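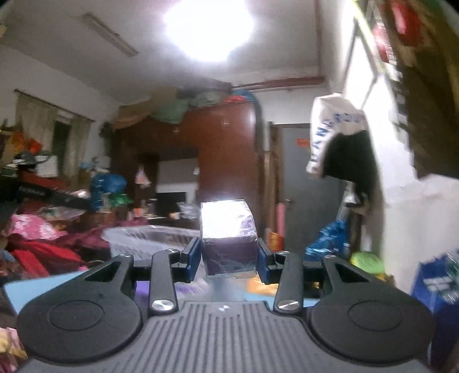 Purple box, spare room, most of the rest of the room behind it.

Fullby Community Boards > House and Home > Decluttering

Topic: The "one in, one out" rule is a con

mallee_jan
Started this in July with the best of intentions. For every thing that enters the house, one thing leaves. My sister swears by it. She also owns four bowls.

My problem is the exchange rate. I brought home a second-hand armchair and my husband put a bulldog clip in the bin and declared us square. By that accounting we could get a boat in for a box of thumbtacks. The spare room is still cluttered, as you'll have noticed, and I've been following the rule to the letter.

Has anyone got this to work in a house with more than one adult in it?

torquewrench86
No. Next question.

peg_and_line
It works if you do it by category. Book for a book, jumper for a jumper. I've done it for 7 years and my wardrobe shuts.

The armchair should have cost you an armchair.

mallee_jan
We didn't have another armchair. That was the whole argument for getting the armchair.

peg_and_line
Then you were in armchair credit and there's no issue. The bulldog clip was a voluntary donation.

Loureiro_St
I'm going to disagree with Peg, respectfully, having been told off by her in the grout thread. Categories make it worse. I did books for books and ended up hanging on to terrible ones so I'd have something to trade when a good one came along. There was a shelf of them. Hostages, basically.

What did the job for us was a volume limit. The room holds what the shelves hold. If it's on the floor at the end of the month it goes to the op shop on Jerley Road, and you don't get a vote.

torquewrench86
Who decides what counts as floor? Asking as a man with a lot of things leaning on other things.

Loureiro_St
Leaning is floor.

torquewrench86
Harsh.

Isamu Tsuchiya
New here, apologies for using my real name, I didn't realise there was a choice.

My late mother's flat took my brother and me about 80 hours to clear, spread over one winter. She was a tidy woman. Everything was in a box and every box was labelled, and a good many of the labels were lies. "Christmas" was tax. "Tax" was buttons. I found her wedding photos in one marked "Fuses, good".

Since then I don't much care how many things a person has. I care whether the label is right. Jan, I'd leave the amount alone for now and open every box in that room with a marker in your hand. You will throw things out without needing a rule, out of plain embarrassment.

peg_and_line
That's lovely, but it's also how you end up with a well-labelled hoard.

Isamu Tsuchiya
I have one. It's very easy to live with.

mallee_jan
"Fuses, good" has finished me off. I'm now frightened of our own box marked "Cables (important)".

torquewrench86
Don't touch the cables.

peg_and_line
Touch the cables. If it doesn't fit anything you own, it goes. I cleared out a whole drawer that way and have regretted exactly one, a charger for an Evach torch, and then only because of the torch.

torquewrench86
So you did regret it.

peg_and_line
I replaced the torch, Gary.

Loureiro_St
For what it's worth, Jan, the op shop takes donations until 2 in the afternoon and gets sniffy after that. Don't leave bags at the door. They won't take cots, helmets or anything with a plug – ring first if you're not sure. The tip shop is less fussy but you will come home with more than you took. I went in with a lamp and left with a canoe paddle. We don't have a canoe.

torquewrench86
One in, one out. Sounds like you followed the rule.

mallee_jan
Update for those keeping score. Did two shelves with a marker, Isamu-style. Found three tape measures, the warranty for a fridge we left behind in the last house, and a tin of foreign coins that my husband says we might need.

He has offered to give up one of the coins in exchange for a bookcase. Talks continue after tea.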